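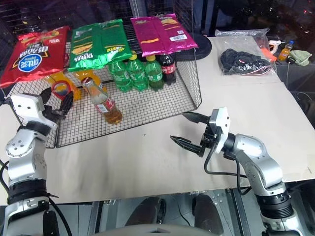
Yorath is a method for teaching two-armed robots to take things out of a container in a sensible order. It was developed by the manipulation group at Vomana, a research lab, and is used mainly on groceries and other packaged goods, which are cheap, widely available and unwilling to hold a shape. The method is best known for a modest result: a robot trained with it learns to move the bag of chips before reaching for the bottle under it. People manage this by the age of three, and it had taken the group two earlier projects to get there.

Background

Most work on picking objects from bins treats each grasp as a separate problem. The robot looks, chooses the object it is most sure of, grabs it and looks again. This works well with boxes and badly with baskets. Wire mesh catches fingers, glass bottles roll, and a chip bag draped over the rim hides whatever is below while offering almost nothing solid to hold. Vomana's earlier system, Jovar, scored every visible object by how easy it would be to grip. Since bottle caps are very easy to grip, Jovar had a strong fondness for bottle caps and would pull at one with the rest of the groceries still lying on top of it. The write-up called these attempts "premature extractions."

Method

Yorath keeps Jovar's grasp scoring and adds a second score, called the burden, which estimates how much else would move if a given object were lifted. The two are combined, and the robot picks the object with the best balance of the two. Burden is learned from demonstrations. An operator guides both arms through an unpacking task, and the system compares camera views taken before and after each lift. No one labels the objects, so the model has no idea what a soda is. It knows only that some things sit on other things and that lifting the wrong one makes a mess.

The second arm has its own job. When the burden of every reachable object is high, one gripper holds a neighboring item still while the other lifts. The authors call this bracing. Operators did it during demonstrations without being asked, and it was at first filtered out of the data as hesitation. Putting it back in was the largest single improvement in the project — a fact the paper mentions in a footnote.

Training used 500 demonstrations, each starting from a basket packed by hand. Packers were told to be realistic, an instruction they read in different ways.

Results

In the main test the robot faced 358 baskets it had not seen before. Yorath disturbed far fewer neighboring objects than Jovar and dropped fewer bottles. It was also slower, at times remarkably so, because it would weigh two nearly equal choices for several seconds before picking up a chip bag by the corner. Performance fell off once the number of demonstrations dropped below about 50, at which point the robot went back to caps.

Failures were of two main kinds. Shiny bags confused the depth camera, so that the arm closed on air slightly above them. Small objects resting directly on the mesh were often gripped together with the mesh, and the whole basket came along. The second kind was counted as a failure after some discussion.

Criticism and later work

Reviewers noted that all tests used a single type of basket and that the method says nothing about where an object should go once it is out. The group has agreed with both points. Veltex, a follow-up project, deals with packing instead of unpacking and reuses the burden score in reverse, preferring placements that leave the fewest items trapped. Early versions avoided trapping anything by setting each item down on the table next to the basket.

See also

Bin picking
Bimanual manipulation
Learning from demonstration
Jovar (grasp scoring)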